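From: Normunds Lūse
To: Listia household list
Subject: Re: [Listia] Wool socks, felting and the cold wash

Ilse wrote:

> I have ruined another pair. These were the gray ones from Kelau, bought
> in the winter, and they came out of the machine short in the foot and
> stiff at the heel. I used the wool setting and a liquid for delicates.
> The label says machine washable. My questions are whether the wool
> setting on these machines is really gentle, whether it is worth
> going back to a hand wash, and whether there is any way to get the
> length back. I also have a drawer of older socks that I would like
> to stop losing one by one.

I'll take these in a different order, with the shrunken pair last.

First, the wool setting. It differs a lot from one machine to another. Ours is a Steltari and the wool program rocks the drum a few degrees each way and then rests. The machine we had before called its program wool too, but it turned the drum all the way around and spun hard at the end. The only way I know to find out is to pull up a chair and watch one full cycle. If the drum makes complete turns for minutes at a time, treat that program as a delicates program for cotton and keep your knits out of it.

Temperature is less of a worry than people think, within reason. Wool will stand warm water if it isn't moved. What felts it is rubbing, and a change from warm to cold while it is being rubbed makes it worse. Some machines wash at 30 and then rinse with whatever comes out of the pipe, and in a cold house in January that is a big drop. If yours has a cold setting, use it for the whole cycle.

Load size matters too. A wool load should fill the drum less than halfway. I used to put in four pairs of socks alone, thinking that was kind to them, and they were thrown about more than they would have been with a couple of T-shirts for company. Don't put them in with jeans or anything that has a zipper.

As for the soap, check the back of the bottle for enzymes, protease in particular. It breaks down protein and wool is protein. A lot of liquids sold for delicates still have it in them. The Oyelaran liquid I use doesn't, and I buy it in the big refill. No fabric softener. It coats the fiber and the socks stop breathing.

Second, sorting. I think this is where most socks are lost, and it is the part of the job I changed most. Everything used to go in one hamper and the wool got washed hot with the towels whenever somebody was in a hurry. Now anything knitted goes straight into a small plastic basket with holes in the sides, and that basket is never emptied into the machine without being looked through on the table first. It holds enough for one load, and air gets through it, so things don't go sour while they wait.

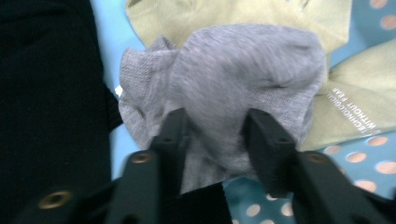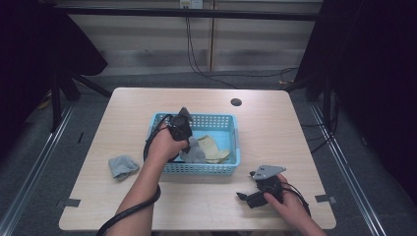

1. Before the wash

Turn the socks inside out. The fuzz and the pilling form on whichever side gets rubbed, so let it be the inside. Shake out the toes. Check the heels against the light for thin spots, and if you find one, darn it before washing. A thin spot that goes in the machine comes out as a hole.

Put each pair in a mesh bag if you have them. I don't bother for the everyday ones.

2. Hand washing

You asked whether it's worth it. For heavy hand-knit socks, yes. For store-bought ones with some nylon in them, a decent wool program does just as well and squeezes out more water. If you do wash by hand, fill the sink first, put the soap in, and then the socks. Push them under and leave them for 15 minutes. Don't rub or wring. Let the water out, press them against the side of the sink, and rinse in water of the same temperature. Roll them in a towel and stand on the towel.

3. Drying

Flat, or over a rack with the weight shared between two bars. Hanging a wet sock by the toe will stretch it, and hanging it by the cuff ruins the elastic. Keep them off the radiator. Ours take a day and a half in the back room and less than a day in April with the window open.

No tumble dryer, even on low. I know the Kelau label shows a dryer symbol with one dot. I followed it once.

4. The drawer

Fold the socks, don't ball them. Turning one cuff down over the pair is what makes the tops go slack. Wash before you put them away for the summer, as moths go for wool that has been worn. Cedar blocks help a little if you sand them once a year. Mine went five years without sanding and smelled of nothing at all.

5. Your shrunken pair

If the knit still shows separate stitches when you pull it sideways, you may get some length back. Soak them in lukewarm water with a spoonful of hair conditioner for half an hour, press the water out, and stretch them a little at a time, heel to toe. Sock blockers are good for this, but a piece of stiff cardboard in a plastic bag will do. Leave them on it until they are fully dry. I got most of a size back on one pair that way, and nothing on another.

If the surface has gone smooth and thick and you can't see stitches, it has felted and won't come back. Cut the feet off and use the cuffs as wrist warmers, or give them to a child with smaller feet. The heels make good patches for elbows.

Someone asked last month for the darning notes. They are in the list archive as message 358. I have a printed copy as well, and can mail it to anyone who has trouble with the archive.

Normunds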